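Folding the jeans with the elastic waist

When I moved to this country in September I had one suitcase and very little patience for clothes. Now I have a closet with one shelf, and the shelf is 13 inches deep. I know it because I measured it, after my pile of trousers fell on the floor for the third time in one week.

So I decided to learn folding in a proper way. For shirts it was easy, there are many instructions and all of them say more or less the same. For jeans with an elastic waistband I found almost nothing. The instructions are written for the stiff kind, with a zipper and a flat waist, and they tell you to "align the waistband." But a gathered waistband does not want to be aligned. It makes small ruffles and it pulls the cloth together, so the top of the trousers is narrower than the hips, and when you fold in half, the two sides do not meet.

I tried it many times on a white table, which is better than the bed. On the bed the cloth sinks into the blanket and you can not press the fold with your hand.
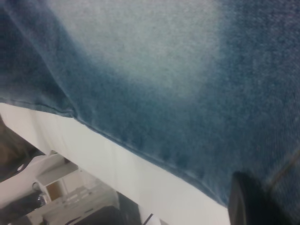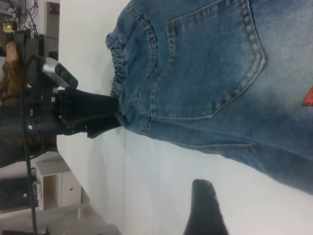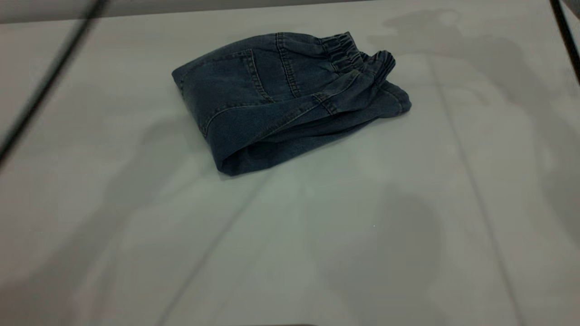 Posted by Wendier

My method now has three folds. First I lay the jeans flat with the back pockets up, and I pull the waistband a little to both sides, only until the ruffles are even. Then I fold one leg over the other. The pockets should come to the outside, because the pocket has thick stitching and if it is inside, the whole package has a bump in the middle. After this I bring the hems up to the waistband, but not over it. I stop a little before. The last fold is in the middle again, and I press with the flat hand from the fold to the open side.

The corner with the elastic will stay thick. I was fighting with this for a long time — I even put a heavy dictionary on it during the night — and in the morning it was the same as before. Now I simply place this corner to the back of the shelf, where there is more room, and the round fold looks to the front.

I have also tried to roll them. For a bag it is good, for a shelf it is not, they roll away when you take the neighbor.

One more thing about the boxes. In the store Brandes I bought a fabric box with the name Diltov, and I hoped that the jeans could stand inside like books. With stiff jeans it works. The soft ones lean and slowly open from the top, and after some days you have again a heap, only now the heap is in a box. I keep scarves in it.

If somebody has a better way for the elastic waist, please write it in the comments. My next problem is the fitted sheet, and I am a little afraid of it.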